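Left arm drops out mid-pull on the drawer task, no fault on the pendant

ilgin_e
13 Nov 2023

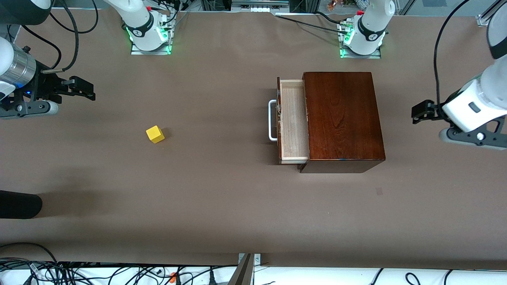
What does the arm do when the controller loses its heartbeat?
It holds position with the brakes on, and the gripper keeps whatever force it last had.

Okay, so that's the part I know, because I read the manual twice over the weekend. What I don't know is why I'm losing the heartbeat at all. Two arms, one table, and the job is dead simple: one arm pulls the drawer, the other one puts the yellow cube in it. The cube side runs fine. The drawer side quits partway through the pull, and then I've got a gripper clamped on the handle and an arm that won't talk to me. Base light stays green the whole time! Log just says "link timeout 400 ms" and that's it.

Happened 6 times on Friday. I've swapped the Ethernet cable and restarted everything in every order I can think of. Ideas?

muammer_oz
Check your gripper cable. I know you said link timeout and the gripper is on its own line, but I had the same thing in September and it was the loop going into the wrist. When the arm reached out low it pulled tight and the connector lifted just a hair. How much slack do you have at full reach?

Trandico
I don't buy that. A loose gripper connector gives you a gripper error, and she'd see it. 400 ms is the watchdog on the PC side, so the PC is late. What else is running on that machine? Are you recording video on it?

ilgin_e
Yes, recording video, same PC. But the right arm hangs off that same PC and never drops, so why would only one of them be late?

Trandico
Because one of them gets served second. Look at which thread starts first in your script. Bet you lunch it's the right arm.

hannelore_a
Can we back up a second? You wrote that you've got a gripper clamped on a handle and an arm that won't respond. How are you getting it off? Please tell me you aren't reaching in there with the other arm still live.

ilgin_e
Um. The first couple of times, yes. I nudged the cabinet by hand until it popped loose.

hannelore_a
Please don't do that again! A dropped link can come back by itself, and if your script has an auto reconnect it'll pick up the old target and go there at full speed with your fingers in the way. Hit the stop, both arms, then release the jaws. I got a cracked thumbnail that way and I was lucky.

muammer_oz
Bit dramatic for arms this size, I've pushed mine around by hand for years.

hannelore_a
And I'd done it for 7 years before the thumbnail, so.

Fisik
Siding with Hannelore on this one. Small arms still pinch. Also both arms should be on one stop circuit, and if they aren't, fix that before you go hunting for the timeout.

chiajung
Boring suggestion but try it with the drawer pull at half speed and the video off, then video on. If it only dies with video on, Trandico is right. If it dies in the same pose both ways, go look at the cable like Muammer said. I wasted most of a week changing both things at once and learned nothing.

ilgin_e
Okay, back from the bench. Stops are on one circuit now (they were NOT, thank you Fisik, I feel a little sick about that). Auto reconnect is off too.

Video off: ran all afternoon, no drop. Video on: died on the second pull. And the right arm thread does start first. So I guess I owe somebody lunch.

Trandico
Tacos are fine.

muammer_oz
I'd still give that wrist cable more slack. One good afternoon doesn't prove much.

ilgin_e
Fair, I'll redo the loop while I'm in there. Moving the recording to a second PC tomorrow, and I'll post the log either way.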